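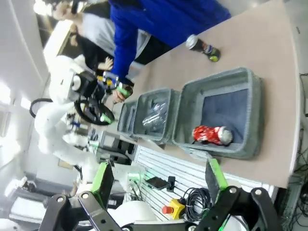

The recycling table at Custix started with an argument over a yogurt cup. Was it plastic? Did it have to be rinsed? Did the foil lid go somewhere else? Eight people weighed in over one lunch break, and by the end of it somebody had moved the whole question onto a table where everyone could see it.

"I loved that argument," says the woman who now looks after sorting for the building. She asked to go without her name, on the grounds that she already gets stopped in the elevator by people holding empty containers. "People cared! They were wrong in five different directions, but they cared."

Her answer was to get rid of the tall lidded cans by the door and put soft fabric bins up on a table, at hand height, with nothing covering them. Cans go in the big one. Clear plastic bottles go in the next size down. The smallest is for what she calls "the leftovers," meaning anything a person picks up, turns over twice and still can't place.

"With a lid, you drop it and run," she says. "With an open bin you look in, you see bottles, and you think, okay, I have a bottle. I could have printed a poster with 1,000 words on it and it wouldn't have done as much."

She is a big believer in fabric. It's quiet, for one thing, and she says the racket of a can hitting a metal bin used to carry all the way down the hall. It also folds flat when the bins go out to be washed. The first set came from Hakitz and sagged in the middle by the second week, so the next ones had to have walls with a bit of padding in them. "I squeezed every bin in that store. I'm sure they were glad when I left."

We talked for most of an hour, and a good part of that was about crushing. She is for it, with limits. A can stepped on flat from top to bottom turns into a disk that slides under everything. A can squeezed in at the sides keeps its shape enough to be spotted and picked out again. Bottles she likes wrung out like a dishcloth, cap off, then cap back on so the air stays out.

"You get so many more in," she says. "We had a lunch for the Fikre people last October and counted afterward, just for fun. It came to 988 bottles and cans. My goal had been 1,000, and I looked under the chairs for the other twelve."

The table has turned into a social spot, too, which she didn't plan. People drift over with a drink, finish it there and stay to talk – and there's usually a debate going about something. Drink pouches are a sore subject. So are the little energy drink cans, which some people swear are made of something different. (They go in with the cans.)

Her one firm rule is that nothing gets left standing on the tabletop. Is it followed? She laughs for quite a while. "No. There's always one can. You put it down for a second to use your hands, and off you go to your meeting. I've done it myself."

Next on her list is a trip to Pulta, where the building's bags end up, so that anyone who wants to can see how the sorting is done there. She has been once already and came home with a page of notes on labels, mostly about which kinds come off easily and which don't. She offered to send me a copy. I said yes, and it was in my inbox before I got back to my desk.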